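Ticket 2527: Product photos upload but listing shows old picture
Opened by: Jacobus Ngcobo
Shop: Kyriakidis Boards, Brastalville
Status: Solved
Opened: 2024-05-09

Hello support,

I have a problem with the Ekar shop plugin. When I change the main photo of a product, the upload bar goes to the end and I get the green message "Saved". In the media library I see the new photo. On the product page the customer still gets the old one. It is the same in two browsers and also on my phone.

What I already tried:
Cleared the browser cache.
Deleted the old photo and saved again.
Waited 30 minutes.
Renamed the file before upload. 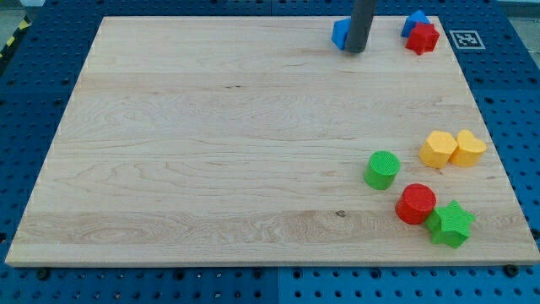
Attachment 1: maple board

Reply from Ruan Jacobs, Drorgate Hosting

Hello Jacobus, thank you for the clear list. Your plan has a page cache on our server, and the plugin does not empty it when only a photo changes. Please open Settings, then Cache, and press "Purge all". After this, set "Keep pages for" to 10 minutes.

Reply from Jacobus Ngcobo

I pressed Purge all and the new photo came at once. The category page still had the old small picture, so I used "Rebuild thumbnails" in the plugin and now it is also correct. Will the setting stay after the July update?

Reply from Ruan Jacobs

Yes, it is saved with your account. I am closing the ticket.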